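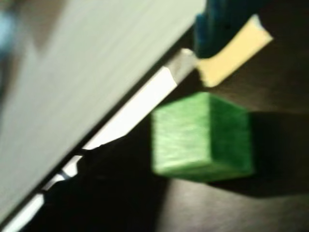
Ticket 2259
Subject: Block set leaving color on table, green worst
Opened by: Cirilo Escobedo
Site: Lukelcombe, activity room
Category: Furniture and play equipment
Priority: Normal
Status: Closed

Monday, 9:10 a.m. — Cirilo Escobedo
There are green marks on the dark brown tabletop in the activity room. They are hard to see straight on because the surface is so dark, but they show up when you look across it toward the window. They wipe off onto a white cloth as a pale green smear. I think it is coming from the green cubes in the Histen block set. The set has green, yellow and blue pieces and all of them get used on that table. The table was wiped down Friday with the usual Otell spray and left to dry overnight.

Questions for the desk:
Is the color supposed to come off?
Do I need to pull the whole set or only the green?

Monday, 9:42 a.m. — Equipment desk
Thanks. Please pull the green cubes for now and leave the others out. Can you tell us which set it is? There should be a three-digit number on the inside of the box lid. Also let us know if the blocks have been washed, and with what.

Monday, 10:05 a.m. — Cirilo Escobedo
Lid says 613. I asked the morning group. The blocks were put in a sink of warm water with dish soap at the end of last week and then laid out on the table while they were still damp. So they sat on that tabletop overnight. I did not know that when I opened the ticket.

Monday, 10:20 a.m. — Equipment desk
That could do it. Set 613 is stained wood with a thin clear coat. You should be able to see the grain through the color. It is meant to be wiped, and soaking can lift the coat at the edges. Please do this test:

1. Take one green, one yellow and one blue block.
2. Rub one face of each with a dry white cloth. Note any color.
3. Do the same on a different face with a cloth dampened with plain water.
4. Do the same on a third face with a cloth dampened with the Otell spray.
5. Use a clean part of the cloth every time.

Monday, 11:35 a.m. — Cirilo Escobedo
Results.

Dry cloth: nothing on any of the three.
Plain water: faint green from the green cube. Yellow and blue clean.
Otell spray: clear green mark from the green cube, a trace of yellow from the yellow block. Blue clean.

The green comes mostly off the edges. The flat faces look fine, but the edges feel a little fuzzy when you run a thumb along them, like the grain has stood up. I tried a second green cube and got the same thing.

Monday, 1:15 p.m. — Equipment desk
Raised grain on the edges means water got under the coat. It can be fixed. You will need 600 grit paper and the Varela clear sealer from the supply closet. The sealer is the water-based one with the screw cap — please don't use the floor sealer on the same shelf.

Let the blocks dry in open air for a full day first. Then a few light passes on each edge, wipe off the dust with a dry cloth, one thin coat of sealer, and leave them on a rack. Second coat the next morning. Do the yellow ones too while you have it all out. Blue can stay as is.

For the table, plain water and a soft cloth. If a mark stays, try a drop of dish soap. Skip the spray until the marks are gone.

Wednesday, 8:50 a.m. — Cirilo Escobedo
Table is clean. Water took off nearly everything, and one mark by the corner needed the soap. Sanding is done. I did 25 blocks, green and yellow together. They came out slightly lighter along the edges, which I don't mind. First coat going on now. The rack is in the back hallway so nobody picks them up.

Thursday, 3:30 p.m. — Cirilo Escobedo
Second coat went on this morning and is dry to the touch. I repeated the cloth test on two greens and a yellow. Dry and plain water were clean. I left the spray test out until the sealer has had longer.

Thursday, 3:48 p.m. — Equipment desk
Good. Give it the weekend, then try the spray on one green cube only. If it is clean, put the set back out. We have added "wipe only, do not soak" to the record for 613. Could you write the same on the box lid?

Monday, 9:25 a.m. — Cirilo Escobedo
Spray test clean. Lid is marked. Set is back on the table. OK to close.

Monday, 9:31 a.m. — Equipment desk
Closed. Resolution: edges sanded and resealed, tabletop cleaned, care note added.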